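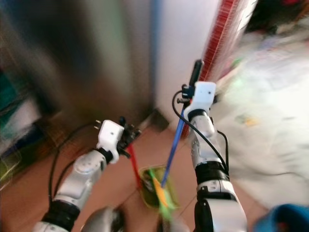
The town of Gronden had two bakeries, and for as long as anyone could remember they had been married to each other.

The wife ran Festesa, on the north side of the square. The husband ran Kermani, on the south side. They lived together over the hardware store, shared a bathroom and a car, and had not discussed bread at home since the rye business.

Every April the town gave out a prize for best loaf. It came with 300 dollars and a ribbon the color of liver. She had it one year, he had it the next, and the judges, who had to buy breakfast somewhere, kept it that way.

Then Sastus opened. Sastus was a supermarket out by the highway with a parking lot bigger than the cemetery, and it entered a sliced white loaf in a bag with a twist tie. It was a soft loaf. You could have napped on it. The judges, a little drunk on freedom, gave it the ribbon.

That evening the baker of Festesa came home and found the baker of Kermani sitting on the edge of the tub with his shoes on.

"Sliced," he said.

"I heard."

"It had raisins on the label and no raisins in the bread."

She sat down next to him. Between them they had baked through two floods, her mother's long visit and the winter the oven door fell off. She took his hand, which smelled of caraway, and she decided to overlook it.

"You put too much salt in yours," she said.

"Yours is gummy in the middle."

It was the most tender talk they'd had in years.

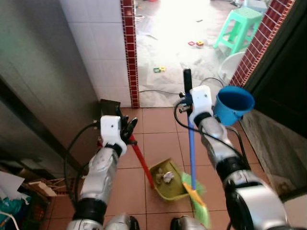
Gummy was going too far, according to the woman at the hardware store, who heard everything through the ceiling and had eaten both loaves at her own expense.

By midnight they had a plan, and by four in the morning they had a dough. It had her starter and his rye, and each of them added salt while the other was looking for a towel. It rose over the side of the bowl and kept going toward the toaster.

"Whose name goes on it?" he asked.

She told him to go wash his hands.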